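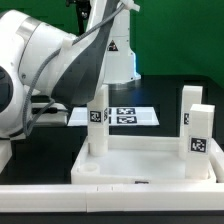

Questions I get asked about the sourdough starter

I've been selling bread from my kitchen in Bredgate since March, and the same questions keep landing in my inbox, so I've put my answers in one place.

Can I buy some of your starter?
You can! It's £2 for a small jar, and you pick it up with your loaf. I don't post it any more — one jar popped its lid in the sorting office and I had a very stiff letter about it.

What flour do you feed it?
Strong white most of the time, with a spoonful of rye if it's looking sluggish. I used to buy Rellasetti flour, but the big sacks got too heavy for me to lug up the stairs.

Mine smells of nail varnish. Is it dead?
Almost certainly not, it's just hungry. Pour most of it away, feed it twice a day for a few days and keep it somewhere warm. Pink or orange streaks are another matter, and if you see those, bin the lot.

Can I leave it while I'm on holiday?
Yes, in the fridge, for a fortnight easily. Mine once sat there for a month and came back grumpy but fine.

How much do you use in a loaf?
136 grams. I know it's an odd number! It's what I scraped out of the jar the first time a loaf came out well, and I've never dared change it.

Do you deliver to Mirance?
Sorry, no, I've only got the bike. The farm shop there takes a few of my loaves, but they're usually gone by 11am.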